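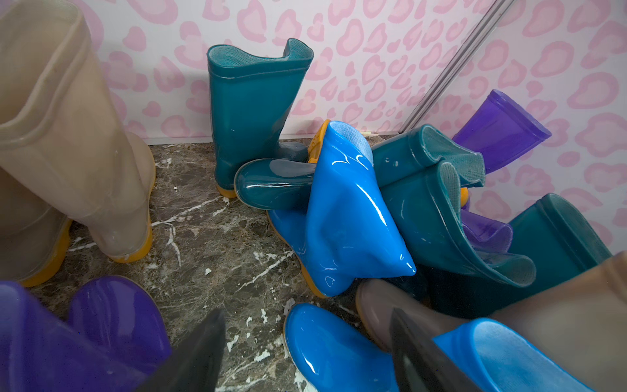

*Beige rain boots with yellow soles.*

Jostonmont Outdoor School is an independent elementary school in which children spend a large part of each day outside. The school was founded by Huguette Marty, who continues to serve as its director. It is governed by a board of trustees and is open to families of all backgrounds and beliefs.

## Our Approach

Instruction in reading, writing, and mathematics follows a written course of study and takes place indoors each morning. The remainder of the day is given to natural science, gardening, map work, music, and free play on the school grounds. Classes go outside in rain, snow, and cold. Outdoor periods are suspended during lightning, high wind, or poor air quality, and the decision rests with the director.

Pupils keep a field notebook from their first year until they leave the school. Entries begin as drawings and single words. By the upper grades they include measurements, weather records, and short essays, many of which are read aloud at the spring assembly in March.

## Grounds and Buildings

The school occupies 6 acres on the east side of Gornau Creek. Classrooms are located in the Enetti Building, a former seed warehouse purchased by the founder and later transferred to the school. The Bhuiyan Library stands next to it and holds 2,569 volumes, with a strong collection on birds, trees, and local history. Parents may borrow from the library on the same terms as pupils.

The creek path is closed to pupils whenever the water reaches the painted mark on the footbridge.

## Clothing and Equipment

Families are asked to provide a waterproof jacket, waterproof pants, two pairs of wool socks, and rain boots that the child can put on without help. Boots may be of any color and should be marked inside with the child's full name. The school maintains a lending closet for families who prefer not to purchase these items, and no application is required to use it. 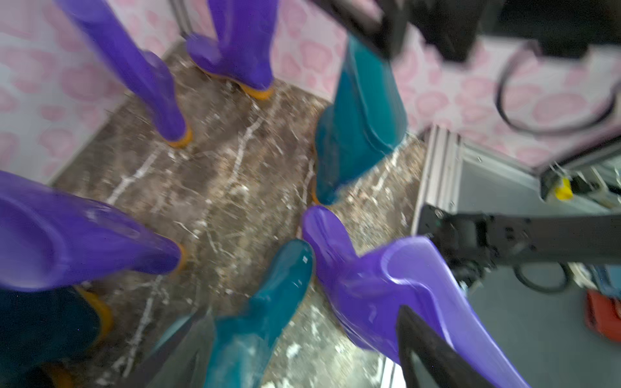

## Admission

Applications are accepted throughout the year. Each family is invited to spend a morning at the school before a place is offered. There is no entrance test. An enrollment deposit of $300 is due upon acceptance and is credited toward the first term's tuition. Assistance with tuition is available, and requests are reviewed separately from applications for admission.

## Visitors

Visitors are welcome by appointment and should report to the office in the Enetti Building on arrival. Sturdy footwear is recommended. Dogs are not permitted on the grounds during school hours.

*Page last revised March 4, 2021.*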